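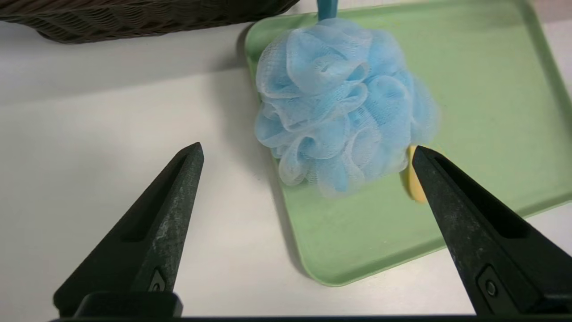
The Service Manual Should List the Screws

Most arguments about repair are arguments about parts. Can the owner buy the pump, the hinge, the control board, and at what price? These are fair questions and they get most of the attention. I want to argue for something smaller and cheaper that is usually left out: a complete fastener schedule, printed in the service manual, for every product that is held together with screws.

By a fastener schedule I mean a table. Each row gives a location, a thread size and pitch, a length under the head, a head style, a drive type and size, the material it threads into, a tightening torque, and whether thread locker is used. It fits on one page for a small product and four or five for a large one. The manufacturer already has every value in it, in the bill of materials and in the assembly instructions. Publishing it requires no new engineering.

What goes wrong without one

I repaired commercial kitchen and laundry equipment for a living until my knees objected, and I now write procedures for people who still do. The failures I was called to fell into two groups. The first group was wear. The second group was earlier repairs, and a large share of those came down to a screw that had gone back in the wrong hole.

The usual case is length. A housing will use two lengths of the same thread, one for the thick bosses and one for the thin ones. They look alike in the tray. The long one goes into the thin boss, bottoms out, and either cracks the plastic or pushes through into whatever is behind it. The short one goes into the thick boss, catches two threads, and holds until the machine has been running for a month. Neither mistake can be seen from outside once the head is seated.

The second case is torque. A machine screw into a brass insert, a thread-forming screw into bare plastic and a screw into sheet steel want very different treatment, and the heads can be identical. An experienced hand will often judge this correctly. A careful beginner will tighten everything until it feels firm, and the bare plastic will strip.

The third is thread locker. If a screw came out with blue residue on it, most people will put some back. If the residue has crumbled away, they won't know it was there. On anything that vibrates, the omission matters.

A worked example

Last June I had a Trukotham 894 on the bench, a countertop dough sheeter sold mostly to small bakeries. It is a decent machine and I have no complaint about the design. The service manual is 110 pages long. It has an exploded view of every subassembly, a wiring diagram, a fault tree and a chapter on cleaning. The screws appear in the exploded views as small gray cylinders with the caption "hardware, typ."

The one on my bench had a side cover that would not sit flat. Someone had put a long screw in the lower rear position, where it met the edge of a bearing carrier and held the cover off by the thickness of a coin. They had then tightened the other screws to pull the cover down, and two of the inserts had spun. The correct repair was a new cover and a pair of new inserts. The original cause was a part worth a few cents, in a position the manual does not describe.

Compare the manual for the Cavero bench mixer, an older product with a much thinner book. Its last two pages are a fastener schedule. The typesetting is poor and one row has the pitch wrong, which somebody at the factory corrected in a later printing. I have lent that mixer manual to apprentices as a model of what to ask for. A person who has never seen the machine can take it apart, mix up all the screws in one bowl, and put it back together correctly with a pair of calipers and the table.

The objections

I have heard four, and I will take them in the order of how often they come up.

The first is that the information would be misused. The argument is that printed torque values encourage unqualified people to open equipment. I don't find this persuasive. The unqualified person already has a screwdriver. The table has no effect on whether the cover comes off and a considerable effect on whether it goes back on properly. If a compartment is dangerous to open, it should have an interlock and a warning, and the screws around it should still be listed.

The second is that the schedule will go out of date. Manufacturers change fasteners during a production run when a supplier changes or a boss is redesigned. This is a real problem, and it has an ordinary solution: a revision letter and a serial number range. Parts lists have carried both for decades. A table that is right for most units and says which ones is far more useful than a caption that is right for none.

The third is cost, and here I will lean on Remo Reisinger, who managed technical publications at Emasach for many years and disagrees with me on several other things. His estimate was that adding a schedule to an existing manual took one writer two days, most of it spent getting the assembly department to confirm the lengths. He thought the customers who would read it were few. I think he was correct on both points, and that two days is a small price for a document that will be used as long as the machine is.

The fourth objection is the most interesting. Eftychia Stergiou, who teaches maintenance technology and has marked more teardown reports than I would care to read, holds that the schedule treats a symptom. If a cover needs two lengths of screw, she says, the cover is badly designed, and effort spent documenting it would be better spent making every screw in the assembly the same. I agree with the principle. Some firms have worked this way for a long time, and their equipment is pleasant to service. But it only helps with products not yet drawn. The equipment in use now was built with mixed hardware and will be on counters and in basements for another 20 years. Those owners need the table.

I would add that the table tends to bring about the design she wants. A drafter who has to list every fastener in one place will see that the product uses nine kinds where four would serve. Spread across a set of assembly drawings, the same fact is easy to miss.

What a minimum version looks like

Where a full schedule is too much to ask, I would settle for less. Length and thread, by location, prevent the worst of the damage. Torque can be given as a single value for each receiving material. Drive type is worth including because worn heads are often the result of a driver one size too small, and because several cross-shaped recesses look the same in poor light and are not interchangeable.

Location can be handled in two ways. One is a reference number on the exploded view. The other, which I prefer, is a mark molded next to the hole. Szulc does this on its pump housings: a raised letter beside each boss, with the letters explained inside the lid. The mold change is made once. I have opened Szulc housings that had plainly been apart many times before, and the right screw was in every hole.

The file should also be available separately from the manual. A service manual may be restricted, or sold, or lost when the business changes hands. A fastener schedule contains nothing a competitor could not learn with calipers in an afternoon, so there is no sound reason to keep it behind a login.

A note on kits

Some suppliers now sell a replacement screw kit for popular machines, typically a bag of about 100 pieces for a product that uses a third of that. I have bought these and been glad of them. A kit without a table is still a bag of similar screws, though, and I have seen the wrong one taken from a new bag as easily as from an old tray. If the supplier knows enough to fill the bag, it knows enough to print the card that goes in with it. Two of the kits I bought this year had such a card. One gave lengths measured over the head and the other under it, and neither said which, so I measured everything again.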